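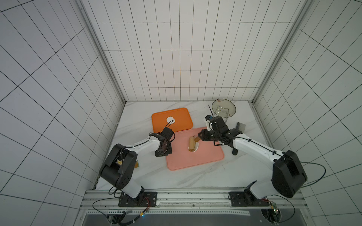 Perkesent Quarterly, Issue 33, page 2

The Fussy Life of a Two-Armed Cell

Gemma Morelli keeps a toothbrush in her top drawer at Bistum, and it has never been near a tooth. It's for the gripper fingers. The rest of the maintenance kit for the two-armed tabletop cell in the Brestonham workshop is just as grand: a set of hex keys, a head torch, a roll of masking tape and a notebook with 3,281 written on the cover in thick marker.

That was the cycle count on the day the right arm started missing things. It would reach for a handle, close with great confidence on the air beside it, and carry the air across the table.

The first suspect was the motors, as it always is, and the motors were fine. Gemma worked back from the shoulder with a hex key. Both arms bolt to a slotted aluminium rail along the front of the table, and a slotted rail is a lovely thing when you're setting up and a menace ever after. Anything that can slide into place can slide out of it. The right mounting plate had crept by a hair. At the far end of a long white arm, a hair is a miss.

So she loosened it, squared it, did it up again, and put a stripe of paint marker across plate and rail so the next creep would show. Then she began the bit that takes all afternoon, which is giving the cell small jobs until you trust it again. A hand roller is good for this. The handle is narrow, the wrist has to hold its angle, and if the grip is off the whole thing swings like a pub sign.

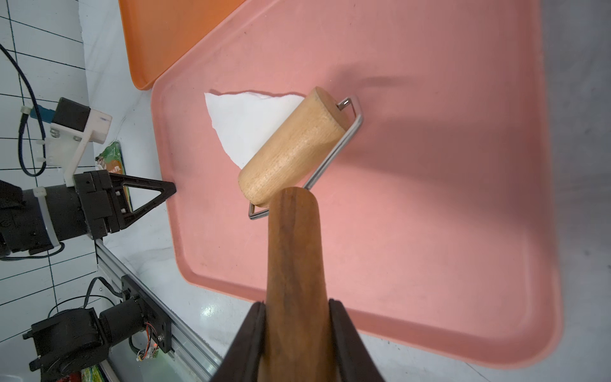

Samran Ongart would have started with the cables. He has told Gemma so by email, more than once, and his view is that a lead with too little slack will tug a wrist out of true long before a bolt lets go. She has given the loops more room, partly to be fair and partly to stop the emails.

The wrist cameras got their turn after that. Each sits on a white bracket, and a bracket knocked during cleaning gives you an arm that is precisely wrong. Gemma checks hers against the edge of a tray. She brings the gripper down on the rim, closes it slowly and looks at the wrist view. The rim should run straight down between the fingers. If it wanders off to one side she backs out, nudges the bracket and goes again, muttering.
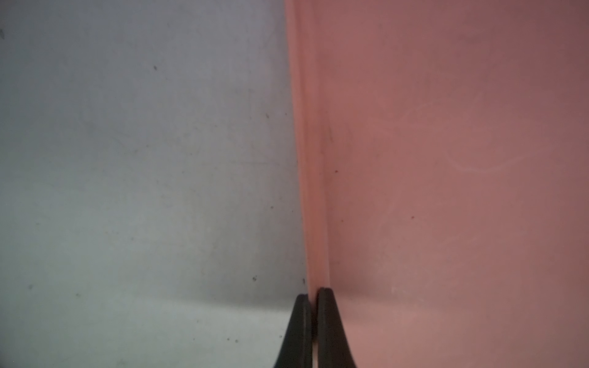 The closing speed matters more than you'd think. Too quick and the tray shuffles over to meet the fingers, so everything looks centred and you've learned nothing. She runs it at a crawl and drinks her tea.

By five the right arm was picking up what it was sent for. The notebook entry reads "plate, cables, camera, 2 biscuits". She'll check the paint stripe again in February, and the toothbrush is due for replacement.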